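Section 6. Shared Bench Operation and Staff Handover

6.1 Scope

This section covers day-to-day use of the Porelum arm at a bench where people also work. It applies to the Hendarby site and to any later site that adopts the same layout. Installation, wiring and network setup are in Section 2. Fault codes are in Section 9.

Before the arm was installed, the bench attendant cleared and sorted small items by hand at the end of each shift. The arm now does the picking. The attendant's duties change as follows:

- Clearing by hand is replaced by staging items and starting the cycle.
- The paper tally is replaced by the Holroyd log, which the attendant reviews and signs.
- Items the arm rejects remain a manual task.
- Cleaning the bench remains a manual task.

The number of attendants per shift does not change. Time released by the arm is assigned by the shift lead and entered in the log under "Other work."

6.2 Staging the bench

1. Set the mode switch to HOLD. Wait for the status line on the Holroyd screen to read HELD.

2. Place the items for the cycle on the black tabletop. Stand cups and cans upright where possible. The arm can pick a can lying on its side, but the cycle takes longer and the rejection rate is higher.

3. Leave a hand's width between items. A mug and a can may stand near each other if the gripper can reach one without touching the other.

4. Check any flat parts on the bench. Metal plates are not pick items. A plate may stay on the bench during a cycle only if it is outside the work zone set in 6.3.

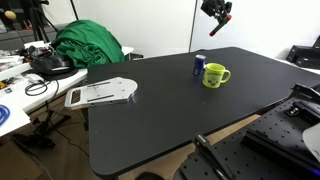
6.3 Setting the work zone

1. On the Holroyd screen, open Zone and select Edit.

2. Drag the zone boundary so that it encloses the staged items and nothing else. The minimum zone is 300 mm on each side.

3. Keep the boundary inside the tabletop edge. The arm does not recognize an overhanging object as unstable.

4. Select Save. The zone is kept until the next edit or until the controller is restarted.

NOTE: Side tables are outside the reach limit in the default configuration. If the arm base has been moved, repeat the reach test in Section 2 before saving a zone.

CAUTION: Do not reach across the tabletop to adjust an item after the mode switch has left HOLD. Return to HOLD first, even for a small correction.

6.4 Running a cycle

1. Confirm that all staff at the bench know a cycle is about to start. Say "starting" aloud. The indicator alone is not sufficient notice for a person facing away from the bench.

2. Set the mode switch to RUN. The arm waits 6 seconds before the first motion.

3. Watch the first pick from the attendant position. Later picks may be monitored on the screen, using the wrist view.

4. In the wrist view, check that the target stands between the open fingers before the close command is sent. Narrow upright items such as tubes are the most likely to be tipped by an off-center approach. If a finger is in line with the item, press Pause and use the arrow keys to correct the approach.
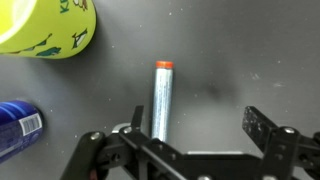

5. Press Confirm to allow the close. On a new item type, confirmation is required for the first 30 picks. After that the attendant may turn on automatic close for that type only — it does not carry over to similar items.

6. If a pick fails, the arm retries up to 2 times and then marks the item as rejected. Leave rejected items in place until the cycle ends.

7. When the status line reads DONE, set the mode switch to HOLD and remove rejected items by hand.

NOTE: Dust and lint on a dark tabletop do not normally affect detection. Wipe the surface with a dry cloth at shift change. Do not use spray cleaner near the gripper.

6.5 Review and handover

The outgoing attendant completes the review before leaving the bench. Allow time for this within the shift.

1. Open the cycle log and read each rejection. Select a cause from the list, or choose Unknown. Do not leave the field blank.

2. Enter any manual corrections made during step 4 of 6.4. These entries are used to adjust the Kanar grip profiles. They are not used to assess the attendant.

3. Tell the incoming attendant which item types have automatic close turned on.

4. Sign the log. The incoming attendant countersigns before moving the switch out of HOLD.

An attendant who has not completed the Kanar training module may stage items and clean the bench but may not run a cycle.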